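Two nights in Hukia, and the trail I did not finish

I came back from Hukia in December, and my legs are still complaining when I take the stairs.

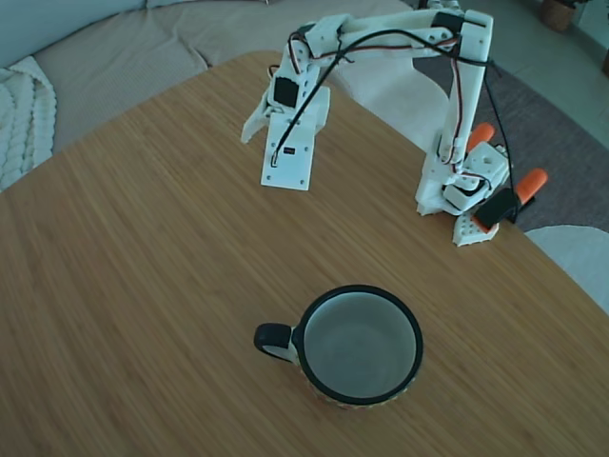

The bus from Bretdale leaves at 6:40 in the morning and there is only one, so please do not trust the paper schedule at the station, which still shows a second one after lunch. I trusted it on my way home and I had to pay for a shared car.

I stayed 2 nights at the Sánchez guesthouse. The room is simple, the blankets are heavy and smell of smoke, and breakfast is beans, eggs and a very sweet coffee. They take only cash.

The walk to the upper lake starts behind the church. My guide was Jairo Grajales, a patient man who stopped every time I wanted to look at a bird, and I wanted it often. The whole path is 14 kilometers both ways. The sign at the pass says 2758 meters – for a person who lives next to the sea, this is a lot. I got as far as the sign, ate my sandwich and felt a headache coming, so we went down again. I saw the lake only from far away, a small gray piece between two hills.

Hye-jin Hong, who was in the room next to mine, went all the way the next day. She told me the water is so cold that she could keep her feet in it only while she counted to ten. I was a little jealous.

If you go, bring gloves and a real rain jacket. Mine was from Totside, bought on sale, and it let the water in at both shoulders after the first hour. Also bring small bills, the entrance to the trail is 100 and they had no change for me.

In spring I would like to try again, but with one more night in the village before the walk.

Write to me through the contact page | © All texts by the author | Back to top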